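Comparing Two Grippers on Kitchen Towels

If you have ever tried to get an arm to pick one towel out of a heap, you already know that cloth is a whole different animal from blocks and cans. We spent a good part of December at the Stirthorpe bench putting the Evine two-finger gripper up against the Pirzada soft gripper, and I thought it might save you a few afternoons if I wrote down how we set up the test (and where I went wrong the first time through!).

Start with the cloths. Use real towels, the kind you would find in any kitchen drawer, and mix thick ones with thin ones, plain with striped. Wash them all once before you begin, or the new ones will slide around in the fingers and make both grippers look worse than they are.

Next, get your bins ready. Clear plastic is nice for this job, as a side camera can see how full the bin is, though you do have to watch for glare on the walls. Stick a label on each bin and write on it what goes inside. I skipped that step once and had to throw out a whole morning of runs.

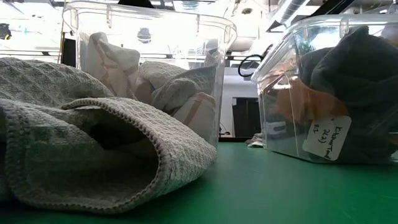

Do both grippers need to start from the same pile?

They can't start from exactly the same one, and that's fine. Cloth never falls the same way twice, so dump and loosen the pile before every run and let the number of runs even things out.

We did 16 picks with the Evine and 16 with the Pirzada, switching over halfway so that neither one got all the fresh towels. In the Gimska controller, keep the approach height and closing speed the same for both at first. Once you have those plain numbers in your notebook, go ahead and tune each gripper the way you like and run the set again.

For every pick, write down whether the arm came up with one towel, more than one, or nothing at all. Please do keep "more than one" in its own column. I lumped it in with the good picks to begin with, and the Evine looked wonderful until I went back through the recordings and found it dragging neighbors along by the hem.

Waffle weave was kind to both grippers, I'm happy to say, while thin flat cloths pressed against a bin wall gave us the most grief. If you run into that, tilt the wrist a little and come in from the open side of the bin, going slowly until the fingertips are past the rim.

Before you pack up, save the controller settings along with your notes.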